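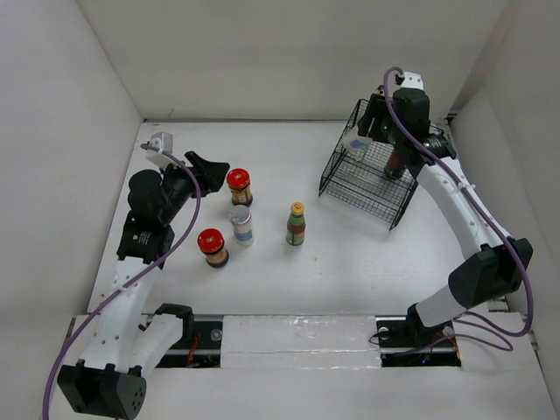 2 min read

Can a machine put the shopping away yet? That was the question Thabiso Makhubela and I picked for our project, mostly because it's the chore I hate most at home. We called it Kurnik and handed in the plan in December.

I thought jars would be easy. They stand up by themselves and they don't squash! But an arm has to get its fingers either side of a lid without nudging whatever is next to it, and then there's the rack – thin wires, lots of edges, plenty to catch on.

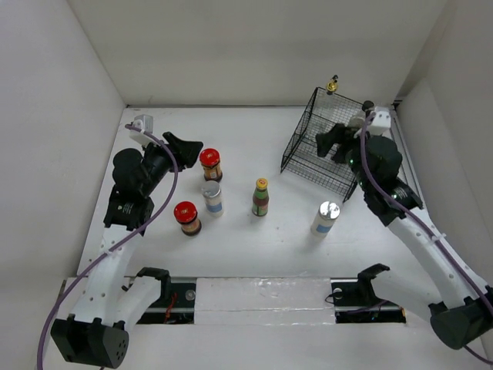 Figure 2. Jars, a yellow-capped bottle and the wire basket, with both arms.

We planned 200 tries, which was far too many for the time we had, so we cut it to 14 and wrote up each one properly. My view after all that is "not yet" for a real kitchen. Thabiso is more hopeful than me and thinks two arms will beat one once they share the work better. I'd like to try bags of rice next, and maybe eggs if Radden lets us.

Mbali Mahlangu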